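Ticket: Baris recorder drops wrist stream partway through basket episodes
Queue: Lenik data collection
Status: Open, waiting on second station
Affects: Clavine station, Baris recorder

Opened in November. Task set is "item into basket, item out of basket", target 129 episodes per operator.

Problem
Episodes save without an error but the wrist stream stops early. The head stream and the joint log carry on to the end. The operator sees nothing wrong at the time. It only shows up in the check script, which compares the length of the three files. Of the first 77 episodes, 15 have a short wrist file. They are scattered through the batch, with no run of bad ones.

What has been tried
Restarted the recorder between episodes. No change.
Swapped the USB cable at the computer end. No change.
Moved the output folder from the shared drive to the local disk. Slightly fewer short files in the next batch, but still some, so the drive is not the whole story.
Lowered the wrist stream to 15 frames a second. Clean for 30 episodes, but the training side needs the full rate, so that has been put back.

The table is laid out as for the rest of the set: rust-red basket at the back, green mug and the roll of orange tape on the left half. Most of the short files come from episodes where the arm reaches right to the back and the gripper closes on something inside the basket. Reaches to the mug hardly ever fail.

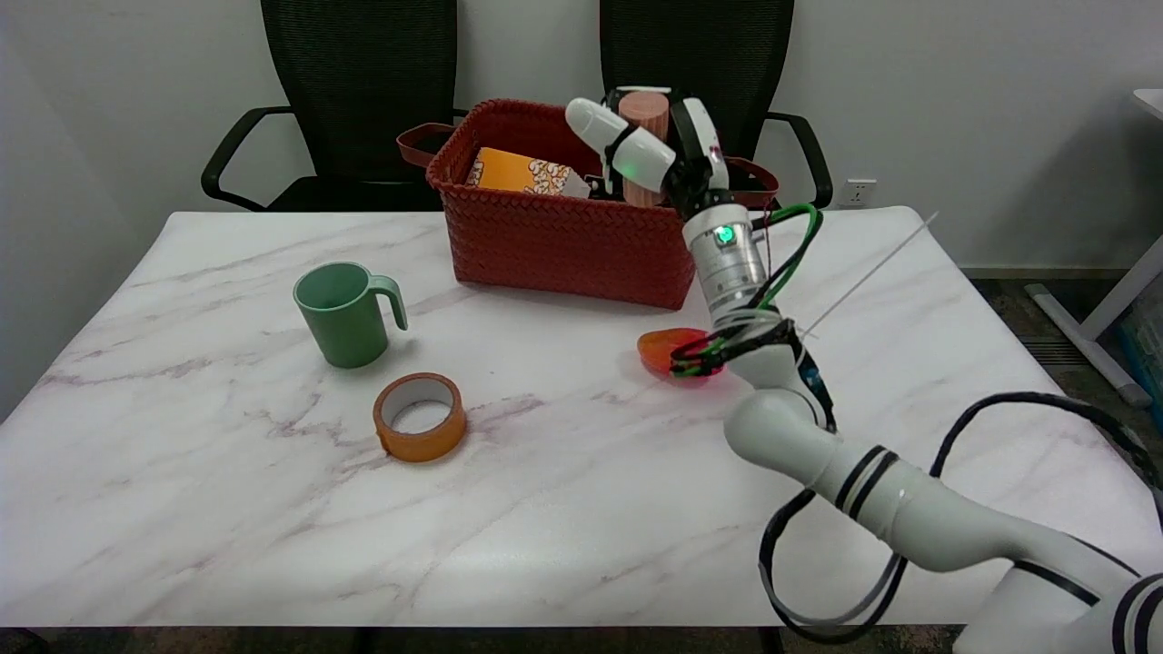 Chu: We had short wrist files on our station last spring and it was the connector, not the recorder. The cable was fine at rest and lost contact when the wrist turned past a certain point. Before you change any more settings, run the arm through the same reach with no recording and watch the device log. If the camera drops and comes back, you'll see it there. Also please don't delete the bad episodes. The joint logs are still good and we can use them for the timing work.

Ran the reach as suggested, 30 times, recorder off. The device log shows the wrist camera disconnecting twice and coming back in under a second each time. Both were at full stretch. Baris does not reopen the stream after a disconnect — it just closes the file and says nothing.

So there are two faults:
1. Contact is lost at full stretch. Cable to be re-routed with more slack at the wrist and a clip on the last link.
2. Baris hides the disconnect. Separate ticket raised asking for a warning tone and a failed flag on the episode.

The 15 short episodes are marked "joints only" and moved to their own folder, nothing deleted. They do not count towards the 129.

Next: re-route the cable, repeat the reach test, then record a fresh batch at full rate. Ticket stays open until the same test has been run on the second station.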